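Ako Home @akohome_notes · Apr 30, 2018

Every spring my feed fills up with people who have "reset" their kitchens, and every spring somebody wants to sell me the method. A thread, because I spent money on one.

1/ It's called the Burkano Plan. You pay 34 dollars, you get a PDF and a login. The PDF is 70 pages long. I read all of them on a Sunday when I should have been cleaning my kitchen.

2/ The big claim is on page two: the average home holds 1017 things it doesn't need. Average of which homes? Who went through the drawers? Is a toothpick one thing, or is the box one thing? No source, no footnote.

3/ I wrote and asked. The reply said the number came from "our community." So, people who already paid. Okay.

4/ Then there's the rule that you keep one plate per person. Have these people ever had a friend over? Do they wash up between the salad and the chicken?

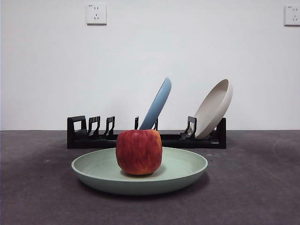 5/ The part that bugs me most is the Gumede bins. The plan for owning less tells you to buy clear bins, and the link goes to one shop, and the full set is 200 dollars. Read the small print at the bottom of the page. They get a cut.

6/ A few people told me it changed their lives. Maybe! I'd like to hear from them again in October. Any kitchen looks great the day after you clean it.

7/ What did I keep from it? Wiping out the fridge before I shop. My mother did that every week and never charged me for a login.

8/ Somebody asked if the Postamham course is any better. I've only seen the free lesson. It was eleven minutes of a man folding dish towels, then a timer telling me the discount was running out. I reloaded the page and the timer started over.

9/ I asked Burkano for my money back. They say refunds are for people who "completed all the steps," and step four is the bins.

10/ Still waiting on a second answer. Will add it here if it comes.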